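Bench notes, 5 June 2020
Ranetti tabletop radio, second round

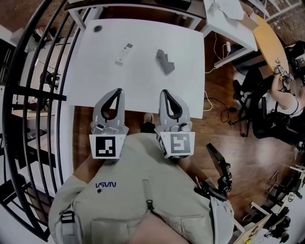

Still on the Ranetti, and still on the hum. I recapped the power supply last time and it got quieter, but with the volume all the way down you can hear it from across the room, so something else is going on. My first guess was the ground to the volume pot. I reflowed it, no change. Second guess was the output transformer sitting too close to the mains one, and when I loosened the bracket and turned it a quarter the hum dropped a lot! So that's where I'm starting. While I'm thinking about cases: the new one for the Sevusine receiver ought to be plain white, like the remote on the white table, buttons up and one little red-and-white label near the top end. I keep drawing fancy wood fronts and then hating them.

Readings, Ranetti, all to chassis, set warmed up for a good while:
B+ at the first cap: 93 volts. The sheet says higher but the sheet is for the other transformer.
Screen: close to B+, fine.
Cathode: a hair low. Not chasing it.

The dial cord is back on. Three tries. The trick (writing it down so I don't learn it a fourth time) is to tape the drum at full mesh, go around the small pulley first, and only then hook the spring. If you hook the spring first it jumps off the back and you get to start over. I used the thin waxed cord from the Berchtold drawer. The braided stuff slips on the shaft.

Alignment next. With the dial cord on, the pointer sits wrong at both ends, so I slid it until the middle was right and used the trimmer for the top. 1519 on the generator now comes in where the dial says it should. The low end is still off by a finger width and I think the padder is stuck — it turns, but nothing changes when it does. Might be cracked. Whoever has the box of padders, please put it back on the shelf by the door, I looked everywhere.

Capacitors pulled so far are in the jar marked RANETTI OLD. Please don't toss them yet. I want to restuff the two big cardboard ones so the underside looks right again, and I need the shells for that. Hot air to soften the wax, push the guts out with a dowel, new cap in, wax back over the ends. It stinks, so fan on.

The Brukivell set is waiting its turn. All I did was open it and blow the dust out. Serial ends in 1934, which I would love to be the year but I don't believe it, the tubes are too late for that. Speaker cone has a tear near the edge. Tissue paper and thinned white glue, same as before.

To get: dial lamp, a fuse holder that fits the small hole, more of the waxed cord, brown cloth-covered wire if the surplus place has any left.

Left the transformer bracket finger tight. Do not plug the Ranetti in until I've put the lock washers back.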